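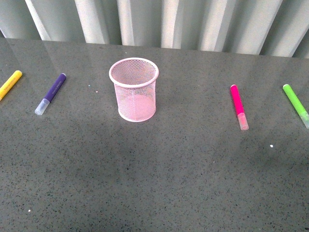
Can you quit a recreational soccer team in the middle of the season without being a jerk about it?

Most of the time you can, provided you say so early, pay whatever you owe and don't do it in the parking lot after a loss. I managed one of those.

I played left back for Trorncombe for a long time. If you don't know Trorncombe, it's a Sunday team in an over-35 league, and the over-35 part is generous in the sense that our center forward has a son who is over 35. We wear maroon. The maroon was picked before I joined, by people who have since moved away to avoid it.

My last game was a 5–2 loss to Sarudia, who are younger than us, fitter than us and stretch in a circle before kickoff like they mean it. I'd like to say I went out on a high. I gave away the second goal by passing to a man I was certain was ours. He was wearing white. Then I got back to my car, Andri Wieser walked past carrying the ball bag, and I said, "I think I'm done," in the voice people use when they want someone to say no, don't be silly.

Andri said, "Okay. Can you still bring the nets next week?"

So I brought the nets next week. I stood on the sideline in a long coat and watched eleven men my age chase a ball across a field that was mostly puddle, and I had the strangest feeling, like going back to a house you used to rent and seeing that the new people have put a couch where you had the table. They won, too. The guy who took my spot is called Toàn Từ, he runs like he's late for a bus, and in the first half he overlapped. I have never overlapped. I thought it was something that happened to other left backs.

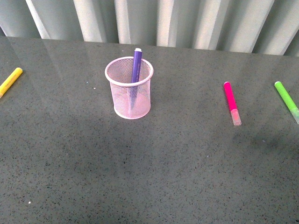 Pink mesh pencil cup, four markers.

What I hadn't planned for was Sundays. When you play, the whole day is shaped like a game. You can't eat much before, you can't do much after, and from noon on you're excused from anything involving a ladder. Take the game out and there's a whole day lying there, and everyone in your house can see it. The first free Sunday I cleaned the gutters. The second one I went to a brunch. I sat in front of some eggs that had been put on top of other food for no reason and wondered what the score was.

I also hadn't planned on the group chat. I assumed I'd be removed, or that I'd leave with some dignity, a short message, maybe a wave. Neither has happened. I still get asked every Thursday whether I'm in or out for the weekend. I still get the argument about whose turn it is to wash the shirts. I muted it for a week and came back to find 40 messages about shin guards, and I read every one of them, standing up, in the kitchen, with my coat on.

My brother-in-law thinks I should coach. People say this to anyone who stops playing, as if it were the next stop on the same line. I did one session with the under-nines at Nghiêm Park last fall when their regular coach had the flu, and what I learned is that you can explain the offside rule very clearly to a child and the child will look at you with total sympathy and then ask if you have any snacks. I did have snacks. They remember me fondly, I'm told, as Snack Man. I don't think it's a base to build on.

There is another option, and I'm a little embarrassed about it. Grivovum is a walking soccer league. You play on a small field indoors and you aren't allowed to run. That's the whole thing. If you run, there's a whistle, and the other side gets a free kick. I laughed when I first heard about it, then I thought about my left knee, then I looked up the schedule. They play on Wednesday nights and I'm writing this on one, 22/01/2020, having gone along to watch and ended up playing the last twenty minutes in borrowed shoes.
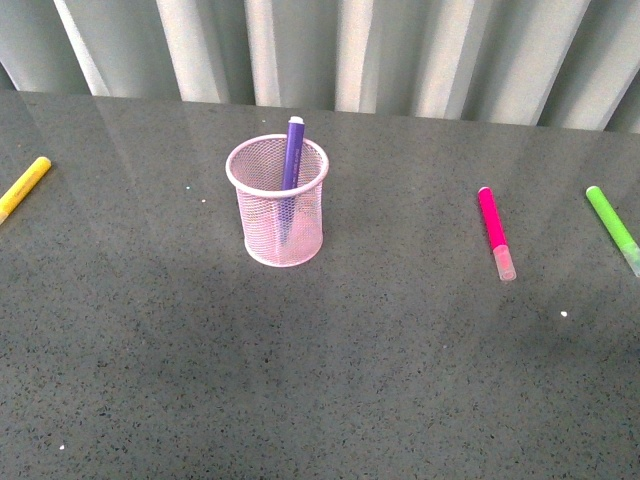

And it's hard! I didn't expect that part. All those years I thought my problem was speed, and when you take speed away from everyone it becomes clear that my problem is where I'm standing. A retired dentist went around me at the pace of someone crossing a hotel lobby. He said "sorry, excuse me" as he did it. Then a woman with two braces on one leg put the ball through my feet and waited for me on the other side – waited! – to ask if I was new.

I got whistled twice for running. I want it on the record that the second one was a brisk walk, and that the referee and I see it differently.

Driving home I felt the way I used to feel after the good games with Trorncombe, including a few that we lost. My legs hurt in the old places. I'd missed that more than I missed winning, which I never had much of to miss. There's also a bar attached to the hall, and the dentist bought a round of sodas and told a long story about a goal he scored from a corner. I believed maybe half of it. I told one of mine and got about the same rate back.

So I've signed up through the end of February, and after that we'll see how the knee votes. I haven't told the Trorncombe chat yet. I'll do it early this time, in writing, and well away from a parking lot. Andri will want to know if it means I'm still free on Sundays for the nets, and I already know what I'm going to say, because they're in my trunk.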